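# Lint in Dryer Loads: Final Report

Khalil Salameh
June 11, 2018

## Background

Clothes lose a little fiber every time they go through a dryer. Most of it ends up in the lint screen. I wanted to know which kinds of fabric lose the most and if a lower heat setting makes a difference. My family complains that towels get thin after a year or two, and that is where the idea came from.

## Method

I used the coin laundry on Borden Street for all of the loads. The machines there are the same model and the timer can't be changed by the customer. I ran 30 loads in May. Each load was one fabric type only: cotton towels, cotton T-shirts, polyester shirts, or mixed bedding. Before each load I cleaned the screen with a dry brush. After the load I rolled the lint off, put it in a sandwich bag, and weighed it on the scale in the Romaniuk lab at school.

Half of the loads were on high heat and half on low. The low setting left the towels damp, so I hung those at home to finish.

## Results

Towels gave the most lint by a wide margin. T-shirts came next, then bedding. Polyester shirts left so little that the scale sometimes read zero, and I had to combine bags to get a reading.

Heat mattered less than I expected. High heat gave more lint for towels and T-shirts, but the difference for bedding was too small to say anything about.
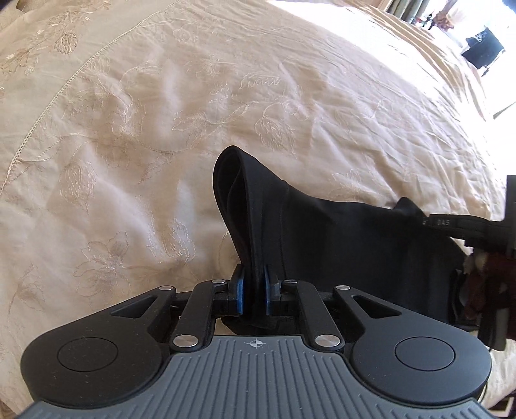 One problem was the age of the clothes. New towels shed much more in their first few loads, and I didn't keep new and old ones apart until the second week. I left the mixed towel loads out of the heat comparison.

## What I would change

I would buy one set of new towels and follow only those. I would also weigh the fabric before and after, because some lint goes out the vent and never reaches the screen. The scale should be checked before each session. I only did this twice.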